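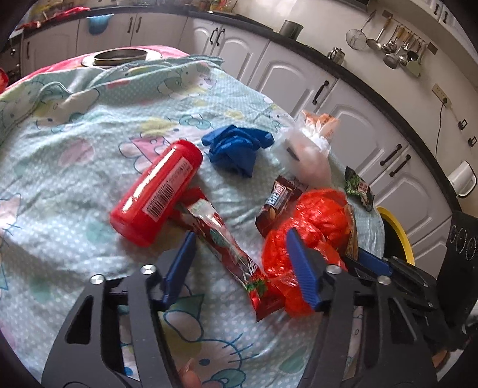

I've been reading about home robots for more than 2 years now and I still can't tell if I should be saving up for one or laughing at the whole idea. What I want is boring. I don't need it to dance or talk to me. I want a machine that can deal with snack wrappers and bags and the odd bottle left lying on a cat-print cloth in or near my kitchen, put the trash in the trash, and leave the stuff that still has food in it alone. My vacuum robot (a Dudska, the cheap one) is fine on open floor, but it's useless for anything higher than a slice of bread, and it once dragged a sock down the hall for a whole afternoon.

So can any machine do this yet, in a regular house, with regular mess? I saw the Histidside demo where it clears a coffee table, but that table had four wooden blocks and a mug on it. My mess is shiny and crinkly and half of it is see-through. I'd also love to know about folding, but one thing at a time. Budget is not huge, I'm just trying to find out where things stand before December.

crumbs_and_co

Short answer, no, not in a way you'd want to pay for. Longer answer: I work at a small packing shop and we've had an arm on the line for a while now, an Alcaraz, bolted down next to the belt. It picks boxes all day long and I have no complaints. Then somebody had the idea of giving it soft pouches. We ran 694 pouches through it and I was the one standing there with the clipboard, so believe me when I say I remember the number! It dropped or pinched 50 of them. That's with one kind of pouch, good lights, and the same spot every time.

Now think about what you're asking for:

Grabbing thin stuff. A flat candy wrapper barely sticks up off the cloth, so the fingers have to come down almost to the fabric, and then they like to take the fabric too. I'd expect that to be your number one problem, especially if the cloth is already wrinkled.

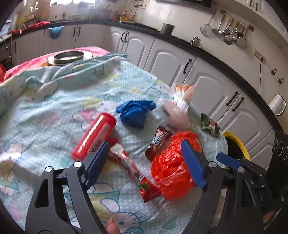
Telling trash from food. A chocolate bar wrapper can look pretty much the same with the chocolate in it or out of it. You or I would give it a little squeeze and know. Our arm at work can sort of feel how hard it's gripping, but it has no clue what that means.

Seeing clear plastic. Cameras hate it. We ended up putting a matte sheet under our pouches, and it helped some, but you're not going to do that to your whole house.

Bottles are the easy part, by the way. They keep their shape, and an arm can usually get a decent hold on one even if it's lying down. If your mess was all bottles I'd give you a much more cheerful answer. Knotted plastic bags are somewhere in the middle – they squash, but there's plenty to grab.

I'd keep your money for now and look again in a few years.

beltline_nights

just get a bigger trash can and put it closer lol. worked for us

mopbucket77

I'm going to disagree a little with the first reply. A packing line needs to be fast and it needs to be right almost every time. A house doesn't. If a robot takes an hour to clear my table while I'm out and leaves a few wrappers behind, I'm still happy, that's fewer wrappers for me. I got to try a Skanilholm at an open house last fall (they let us mess up the table ourselves, which was fun) and it was painfully slow, and it gave up on a piece of plastic wrap after 4 tries. But it did get the bags and the cans into the bin, and it didn't knock anything on the floor while I was watching.

Would I buy one? At that price, no. Folding was even worse, it made a kind of burrito out of a hand towel. If you can rent one for a month somewhere near you I'd say go for it, and try it on your own worst table before you sign anything. Ask them what happens if it squeezes a ketchup bottle, too. The guy at the open house changed the subject when I did.

slowlaundry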